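Week 4 notes: roster limits and who gets cut

Hi all, Fadwa Slaoui here again. These are my own notes tidied up a bit, so forgive the odd ramble (I get carried away with this topic, as you've noticed!). If you missed the session on 07/08/2022, read these before the tutorial.

1. Why leagues cap the list

Think of our made-up-on-the-whiteboard budget from July. A club with 40 players pays all of them, trains all of them and flies most of them around. Let a rich club sign 60 and it'll park good players on the bench just so a rival can't have them. A cap pushes those players back into the market. Bigger clubs grumble about it every pre-season, and I do see their point when the injuries pile up.

2. The last spot on the list

I love this part. The star forward is an easy call, so all the arguing happens over the final two or three names. Coaches look at cover for injuries, whether someone can play two positions, and what they cost. In the Gosling case in your reader, the club kept a backup goalie on $800 a week and let a faster winger go. Half of you thought that was mad. Have another look at the games missed column and see if you still do.
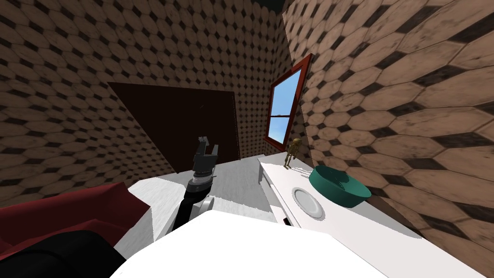
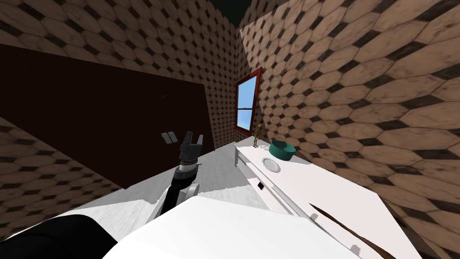 3. Waivers and coming back

A player who's been cut isn't always gone. Under the Kastier rules we're using this term, other clubs get first crack at him in reverse ladder order, and if none of them bite he can sign on again with his old club, usually for less. Watch the timing, as most of the marks lost last year were lost there.

For the tutorial

Read the Kastier rules, pages 1 to 12. Pick one club and trim its list to 40, then write 300 words defending your last cut. Bring a printed copy please, the projector in room 331 is still playing up.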